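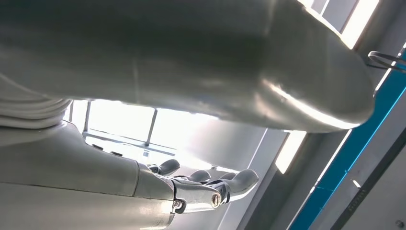
Picking the hand after the arm

Print this article | E-mail this article

The two arms at the Lestis test hall in Gornby were settled on last June. The hands were a longer argument. Romana Kuruc, who runs the trials, had budgeted for one type of end effector and ended up testing three: a suction cup, a two-jaw parallel gripper and a multi-fingered hand with wrist camera.

The task is parcel weighing. A mailer bag comes off a heap, goes onto a scale, stays there until the reading settles, and moves on. The customer, a returns handler called Clometti, wants the bags handled without tearing and without a second pick.

Suction was the first choice on cost. It held flat bags well and lost its seal on wrinkled film, especially where a seam or label edge ran under the lip. The parallel gripper was more reliable but tended to close on two bags at once. Kuruc logged 767 valid picks with it before moving on.

The fingered hand was slower from the start. A planned grasp takes 900 milliseconds from command to contact, against 700 for the parallel gripper. Its advantage is in the approach. The fingers can go in spread, press a fold of film against the thumb and lift before closing fully, so the bag underneath is less likely to follow.
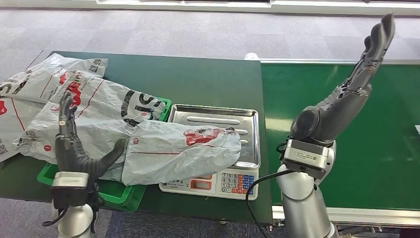
Mailer bags heaped beside the scale, with one rolled bag across the weighing tray and the two hands on either side.

Camera placement took most of the winter. A fixed overhead unit gave good depth on the heap but lost the bag once a hand was over it. Abrehet Bogale, who wrote the controller, moved grasp detection to the wrist view and kept the head camera for choosing the next bag. The wrist view has its own trouble with daylight. Exposure is now locked before each reach, and frames above a brightness limit are dropped.

"The controller was the cheap part to change," Bogale says. "We went through 11 versions. Changing a hand costs us a day of calibration."

Scale contact remains open. A finger resting on the tray adds to the reading, so the hand must clear the tray before the weight is logged. Malý, the integrator, has asked for a fixed delay. Bogale prefers to wait for the reading to hold steady — a shorter wait on most bags, a longer one on soft bags that keep settling.

Kuruc has not ruled out a mixed cell, with a fingered hand on the heap side and a parallel gripper taking bags off the scale. The next round of trials will run both layouts on the same stock of bags.

Contact the editors | Copyright, all rights reserved | Back to top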